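Subject: Re: [hattar-tenants] outlets on the second floor, and the fish
From: Omar Chidiac
Date: Oct 1, 2025

Quick one before I run out the door. Read Qusai's note last night, agree with most of it, couple of things to fix.

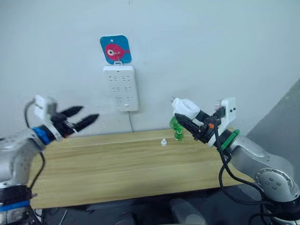
First, the panel swap. Kirell quoted us 803 for the whole hallway side, parts and labor. That was good through September and they've agreed to hold it through October if we say yes by the next meeting. After that, new quote, and I'd bet money it goes up. So please, no more waiting for a third bid. Hoston never called back. Grerach came by, looked at the breaker box, left, nothing since.

Second, the tripping. It's the space heaters. Units on the street side share a circuit with the hall lights, always have, it's in the old drawings. Two heaters and a kettle and you're in the dark. Please dont plug heaters into power strips either - found one last winter with a scorched plug and I still think about it.

Qusai Khasawneh wrote:
> Hi all, I went thru the sign-up sheet and 29 units want the new
> outlets. The rest either said no or didn't answer. Can we go ahead
> with just those, or does Kirell need everybody? Also my mother is
> staying with me all month and she can't be reaching behind the
> couch to plug in a lamp. If they can go higher on the wall I would
> pay the difference.
> Also who do I see about hanging stuff in the hall. I have kids'
> pictures and a hook or two, nothing heavy.
> Qusai

Kirell does not need everybody. They'll do the ones on the list and come back later for stragglers, but stragglers pay their own call-out. Higher on the wall is fine, ask them the day they come, they said there's no extra unless they have to open the plaster.

Hall stuff - hooks OK, nails no. Keep it clear of the stair door and the extinguisher. The fish sign can stay, four people have now written to me in defense of the fish.

Still need from you all:
Unit number if you're not on the sheet
Whether you can be home in the morning
Anything plugged in that can't lose power (fridge with medicine, tanks etc)

Reply to me not the whole list pls. Will send teh final list when I have it.

Omar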